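We use cookies to make this site work. Accept | Manage preferences

The Greenest Thing I Own Is a Bad Kettle

My kettle leaks at the spout, whistles in two keys and has outlived three "eco" kettles belonging to my sister. I bring it up whenever somebody tries to sell me a sustainable product, and lately that's every time I open my mail.

Last February a company called Puren offered me a bamboo-handled dish brush with a replaceable head. Lovely idea. I already have a dish brush. It's ugly and it works, and throwing it out to make room for a virtuous one seems like a strange way to save a forest.

I don't blame the shoppers. My friend Daichi Takagi spent a winter trying to get a 13-year-old Vikska washing machine fixed. The part existed. It cost more than 300 dollars, and the company would only sell it to its own technicians, who wouldn't come out for a machine that old. They did offer him 7 percent off a new one, with a leaf on the label.

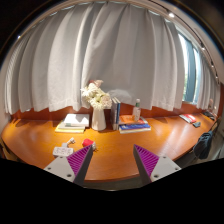 So make them sell the part. Make them sell it to anyone, at a sane price, for as long as the machine can reasonably be expected to spin. I'd trade every leaf on every label for that one dull rule, and I'd throw in the dish brush if I'd bought it.

163 shares | 13 comments

Contact | © Wakik | Back to top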